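Forum > Desktop Arms and Kits > Reviews

Thread: Wevura teach-by-hand kit, first impressions after 812 picks

solderpuddle
Posted 09/12/2021
OK, I've been threatening to write this up and I finally have a free evening. The Wevura kit went on our arm in April and I have been grinning ever since (my coworkers are tired of it). If you haven't seen it, it's an add-on: gripper, cable set, and the teaching software, sold by Korkitz. You hold the arm, drag it through the job, press save, and it plays the job back with whatever corrections the software can work out. You bring your own arm.

I run sorting jobs with it, mostly small stuff going into tubs. The log says 812 picks on the current job and 3 drops, and two of those were my fault for teaching the approach too low. I'm really happy with that!

Good things so far:

Teaching is quick. My first job took longer to name than to teach.

The fingers close gently and you can set the grip per object. Balls were the thing I worried about, because my old gripper squirted them across the room.

The release height is its own setting now. You can have it let go just over the rim or go deeper into the tub.
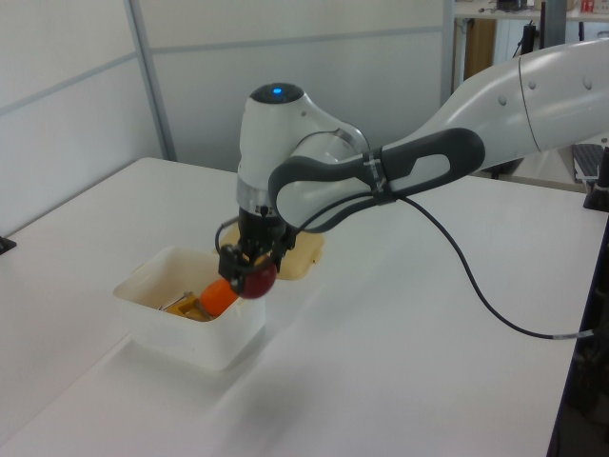
Less good things:

The cables. The wrist cable wants to loop out to the side, and I haven't found a routing I love. The kit comes with clips but they're too small for my taste.

The manual. It reads like two manuals shuffled together. Skip to the chapter on saved poses and come back to the rest later.

Ask me anything, I'll be around.

.....

mossgate
Nice write-up. How does it do once the tub starts filling up? Dropping a ball on an empty floor is easy. Dropping one on top of another ball is where mine starts bouncing things out.

.....

solderpuddle
Better than I expected. The red ball in my photo is going in with the orange one already sitting near the side, and I hadn't taught it anything special for that. I do lower the release a bit when the tub gets crowded. It doesn't sense the fill level, so you either teach a second drop point or you live with a bounce now and then.

.....

TinBadger
I'm going to be the grump. I had this kit for a month and sent it back. For the money I expected it to know how full the tub is. The Fotham kit has a depth option and it adjusts the drop by itself. Teaching a second drop point is a workaround.

.....

solderpuddle
Fair, and if your tubs fill up unattended I'd look at the Fotham too. But did you like the Fotham teaching mode? I tried it at a demo day and got lost in menus before I had moved the arm an inch. I'd take a slightly dumber drop over that any day of the week, haha.

.....

TinBadger
The menus are bad, I'll give you that. Once it's set up you never open them though. I change jobs maybe twice a year. You sound like you change them before lunch.

.....

solderpuddle
Guilty! That probably explains our whole disagreement.

.....

quillfeather
Long-term report, if it helps anyone. Mine is at 3,232 picks with the original finger pads. They've gone a little shiny on the tips and I started seeing slips on smooth things after 2,000 or so. Wiping them down with a damp cloth brought most of the grip back. Korkitz sells spare pads but they were out of stock both times I checked.

.....

mossgate
Good to know about the pads. What about flat things? I have a lot of blocks and odd shapes mixed in with the round stuff.

.....

quillfeather
Blocks are fine if you come in across the narrow side. Anything thin lying flat on the table is a pain. I gave up and stood those in a little rack.

.....

solderpuddle
Same, thin parts are the one job where I still reach over and do it myself. There's a firmware update on the Korkitz page that mentions a lower finger pose. I haven't put it on yet, I want to finish this job first.

.....

TinBadger
Put it on a spare profile before you do anything else. The last update wiped my saved grips, and that was the day I printed the return label.

.....

solderpuddle
Ouch. OK, backing up tonight, thank you. I'll post again once I've tried the new pose on some flat parts.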